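Term limits talk, Paltescombe – speaker notes, 2025-09-23

Start before they've finished with the coffee. Thank Senthil Sundaram for the invitation and for cutting my title down from two lines.

Opening: Skerkia's president has promised to retire at the end of his term. He has promised it at the end of every term. Pause. If they laugh, move on. If they don't, move on faster.

The basics, for anyone who came in for the air conditioning. The constitution allows two terms. The first amendment said terms served before the amendment didn't count. The second said the same thing about the first. By my reading he is now a new candidate with a great deal of experience.

Then the petition. The ruling party needed 2,000 signatures to put the latest change before parliament and handed in 2,133. The electoral office threw out 94 of them. Let the room do the subtraction. Someone always does it out loud.

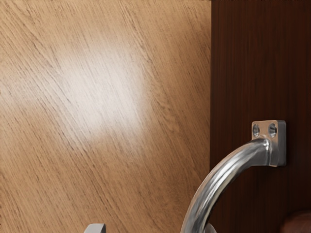

Compare Grerkance. Same two-term rule, copied nearly word for word, and there the president went home. Pillai, his successor, was supposed to keep the seat warm for him. She found she liked the chair. Don't oversell this. Pillai has her own amendment in committee and I'd want to see how November goes before calling anyone a democrat.

What the difference comes down to, in my view: who pays the judges, and who gets to fire them. Skerkia's top court has had 49 cases on presidential powers and the president has lost one, over a parking levy. SLOW DOWN HERE, I rushed it last time.

Skip the succession part if we're past the half hour. If not – the son, the general, the other son. Keep it short. No impressions.

Close on the opposition. Two parties, one rally permit between them, and they still held separate rallies. Ask for questions. The man from the embassy will make a statement instead; thank him and point at the back row.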